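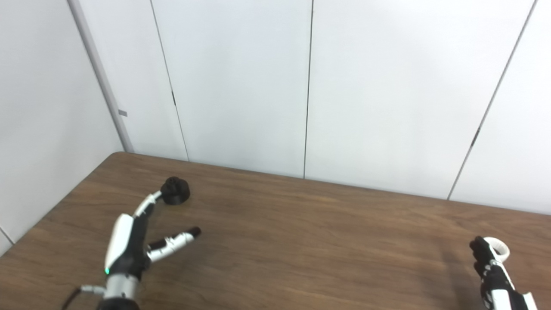
Fall furniture care clinic: what we covered, and what to do before the heat comes on

The fall clinic drew a full room, and a number of people asked for the notes in writing. What follows is the bulk of what Carolina Cunha went over, with a few answers to questions that came up afterward. The next clinic is on Saturday, October 1, 2022, at the Sepp Street workshop, and it will cover chairs only.

Heating season is hard on furniture. Indoor air dries out once the furnace is running, and solid wood gives up moisture and shrinks across the grain. A solid tabletop can lose enough width over a winter to open a seam or pull against its screws. Veneer tends to show trouble at the edges first. Laminate hardly moves on its face, but the board underneath can swell if water gets in through a chipped edge.

Know what you have

Most of the questions Carolina gets can't be answered until the owner knows what the top is made of. Look at the edge. On solid wood the grain lines on the face carry over the end and down. On veneer there is a thin line where the sheet meets the core. On laminate the pattern stops at the edge and a separate strip begins, and if you look at a large top long enough you will usually find the same knot printed twice.

If the piece is solid or veneered, find out the finish next. Put a drop of denatured alcohol on a hidden spot, such as the inside of an apron, and wait a minute. If the spot gets sticky, it is shellac. Lacquer will soften with lacquer thinner and not with alcohol. If neither one does anything, you most likely have varnish or polyurethane. Oil finishes look dull next to the others and will take in a drop of fresh oil.

Cleaning

Use a soft cotton cloth, barely damp, with a few drops of dish soap in a bowl of warm water. Wipe with the grain. Follow with a second cloth dampened in plain water, then a dry one. Do a small area at a time so that water never sits.

Rasa Vanags brought in a side table that had been sprayed with silicone polish every week by its previous owner. It had a cloudy film that smeared when touched. Mineral spirits on a rag took most of it off in two passes. Open a window, wear gloves, and lay the rags flat outside to dry before throwing them away. Rags with linseed or other drying oils on them are a greater risk. They can heat up and catch fire in a pile, so spread them out flat or put them in a metal can with water and a lid.

White rings

A white ring is moisture caught in the finish. Give it a day or two first, as many fade without help. If it is still there, lay a dry cotton cloth over it and press with an iron on low, no steam, for a few seconds at a time. Lift and check each time. Stop if the finish feels soft.

Black rings are a different matter. The water has gone through the finish and reacted with the wood, usually oak or walnut. That means stripping the area and using oxalic acid, and we suggest you bring the piece in before trying it.

Placement

Keep solid tables away from radiators and floor vents. If the room gives you no choice, put a deflector on the vent. A table in a corner should stand a few inches off both walls, more if one of them is an outside wall. Direct sun will darken cherry and lighten walnut, so move lamps and table runners now and then or you will have their outlines for years.

A cheap humidity gauge is worth buying. Between 35 and 50 percent is a good range for most of the winter. In very cold weather you may have to let it drop lower to keep the windows from sweating.

Tabletop screws

This part of the clinic got the most questions. A solid top needs room to move on its base. If someone has driven screws straight up through the apron in tight round holes, the top will cup or split sooner or later. Check yours by getting underneath with a flashlight. You want to see slotted holes, figure-eight fasteners, or wooden buttons in a groove. If you find plain tight holes, back the screws out a quarter turn for now and bring the table to a repair night to have the holes slotted.

Tianyou Long asked if this applies to laminate tops on particleboard. It doesn't. Those can be screwed down tight, but use the short screws that came with them, and don't overtighten or the hole will strip. A stripped hole in particleboard can be filled with wood glue and a hardwood dowel, left overnight, and drilled again.

Chipped edges

For laminate, press any loose edging back with a household iron over a sheet of baking parchment if it is the hot-melt kind. For a small chip, a hard wax stick in a matching color will keep water out. Rub it in, level it with an old plastic card, and buff. Wax will not stand up to heat, so keep hot pans away from that edge.

Tool library

The tool library has 83 items on the shelf this month, including 6 new bar clamps. The clamps go out for a week at a time. Please wipe dried glue off before you bring them back. The small belt sander is out for a new belt and should be back in October.

Repair nights

Repair nights run 90 minutes and are free to members. Sign up at the front desk or by phone. Small pieces can be carried in the front door. For anything wider than a doorway, use the loading door on the alley side and call ahead so somebody can open it. Mwanahawa Khaemba is handling the schedule until the end of the year.

We do not take upholstered pieces, and we can't store furniture between sessions. Glue-ups that need to sit overnight can be left until noon the next day.

Sarmīte Rozīte has a walnut drop-leaf table to give away, with one leaf split at the hinge. Leave a note at the desk if you want it.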